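Os primeiros dias de agosto na casa da avó

Chegámos à casa da avó com o carro tão cheio que a mais nova veio com a boia da piscina enfiada nos joelhos a viagem inteira. São 182 quilómetros da nossa porta até ao portão verde e ela cantou em 181 deles (no último adormeceu, claro, e tive de a levar ao colo até à sala com a boia e tudo!).

Eu adoro este mês. Adoro mesmo. O mais velho fez a mala sozinho pela primeira vez, o que deu em 3 camisolas de inverno, nenhuns calções e a coleção completa dos livros da Mistora, que pesa mais do que ele. Ainda bem que a avó guarda tudo numa arca no corredor e lá desencantámos uns calções do primo que lhe servem lindamente, com um remendo no bolso e tudo.

A grande novidade deste ano foi o rio. Até agora ficávamos sempre pela piscina insuflável no quintal, mas os miúdos estão crescidos e achei que estava na altura. Fomos cedo, às nove da manhã, ainda havia sombra na margem inteira e tínhamos aquilo quase só para nós. A mais nova entrou a medo, um pé de cada vez, agarrada à minha mão com uma força que eu não lhe conhecia -- e dali a nada já estava sentada na água até à cintura a encher um balde de pedrinhas. Não quis sair! Tive de lhe prometer melancia.

O mais velho, esse, passou a manhã a construir uma barragem. Arranjou logo dois ajudantes da idade dele, que conheceu ali mesmo, e fiquei a vê-los negociar pedras com uma seriedade que só visto. Gosto tanto desta facilidade que eles têm em fazer amigos.

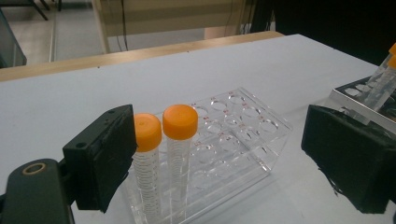 Como é que se ocupa uma criança de quatro anos nas horas de mais calor?

Com as persianas para baixo, um jogo de tabuleiro simples, barro ou plasticina e uma história comprida a seguir ao almoço, mesmo que ela jure que já não tem sono nenhum.

Por cá o jogo do verão é o Vurnik, que trouxemos de casa e que a avó aprendeu em cinco minutos e agora ganha sempre. É daqueles de mover peõezinhos por um caminho e apanhar cartas, e a mais nova joga em equipa comigo, ou seja, atira o dado para debaixo do sofá e eu vou lá buscá-lo. Rimo-nos imenso. Ontem jogámos até quase à hora do lanche e ninguém pediu a televisão uma única vez.

Ao fim da tarde vamos a pé até à gelataria Nieminen, que abriu na praça e tem 20 sabores (o mais velho quer prová-los todos até irmos embora e anda a apontar as notas num caderno -- o de figo levou nota máxima, o de café levou um desenho de uma caveira). Eu fico sempre pelo limão. A avó também, e sentamo-nos as duas no banco de pedra à conversa enquanto eles correm à volta da fonte.

Este ano comprei aos dois umas sandálias da Sketel, daquelas fechadas à frente, e têm aguentado rio, praça, quintal e uma poça de lama de que prefiro não falar. A mais nova queria dormir com elas calçadas. Chegámos a um acordo: dormem ao lado da almofada.

Ficamos até ao dia 31, e ainda queremos fazer o piquenique no moinho, apanhar amoras para a compota da avó e ver as estrelas deitados na manta, que é o pedido do mais velho desde o Natal. Já temos a manta, já temos a lanterna, falta só que a mais nova aguente acordada até ser noite cerrada. Amanhã vamos às amoras logo de manhãzinha e eu levo a caixa grande!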